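Communiqué de presse

Hirell présente ses petites pièces meublées pour les bureaux et les résidences

Villdale, mai

La société Hirell, installée à Villdale, annonce l'ouverture de son nouveau service d'aménagement pour les petites pièces. Le service s'adresse aux entreprises, aux résidences d'étudiants et aux propriétaires qui possèdent une pièce peu utilisée et qui désirent en faire un lieu où l'on peut travailler et aussi manger. Il est proposé dès maintenant à Villdale et dans les communes voisines.

L'idée de départ est simple. Dans beaucoup de bâtiments, il existe une pièce trop petite pour une salle de réunion et trop grande pour un placard. On y dépose des cartons, puis on ferme la porte. Hirell a visité onze de ces pièces pendant l'hiver, avec l'accord des occupants, et a constaté que les mêmes demandes revenaient : une longue surface pour poser ses affaires, un réfrigérateur proche, un sol facile à balayer et des murs clairs.

La gamme comprend pour le moment 2 modèles. Le premier, nommé Moreira, est prévu pour les pièces étroites. Le bureau y est placé le long du mur et sert de table au moment du repas. Le second modèle, nommé Dollar, est prévu pour les pièces plus carrées et ajoute une étagère haute ainsi qu'un plan de travail pour préparer le café. Les deux modèles sont livrés avec un guide de rangement de neuf pages, que nos équipes ont rédigé après les visites.

Le client peut garder ses propres meubles s'ils sont en bon état. Dans ce cas, Hirell fait seulement le plan de la pièce, le nettoyage et la pose. Ce point nous a été demandé plusieurs fois et nous avons souhaité l'inscrire dans l'offre dès le début.

Une attention particulière a été donnée au réfrigérateur. Sa porte doit s'ouvrir entièrement sans toucher le bureau, et une personne assise ne doit pas se lever quand une autre vient chercher son repas. Nos techniciens mesurent donc le passage avant toute commande et marquent au sol la place de chaque meuble avec un ruban de papier.

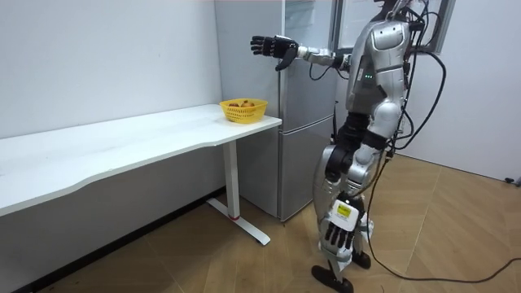
Pour les couleurs, Hirell conseille de rester sur le blanc pour les murs et le bureau, avec un sol en bois clair. Cette combinaison donne de la lumière aux pièces de petite dimension et permet de remplacer un meuble plus tard sans refaire l'ensemble. Le réfrigérateur peut être blanc ou argenté, au choix du client et sans supplément.

Le plan de la pièce est facturé 500 euros. Cette somme est déduite de la facture finale si le client commande l'aménagement complet. Le délai entre la visite et la pose dépend de la disponibilité des meubles ; il est communiqué par écrit avec le devis.

Les personnes intéressées peuvent visiter la pièce de présentation au siège de Hirell, à Villdale, tous les matins ouvrables à partir de 9 heures. Il est préférable de venir avec les dimensions de la pièce et, si possible, la position des prises électriques.

Contact presse : service communication, Hirell, Villdale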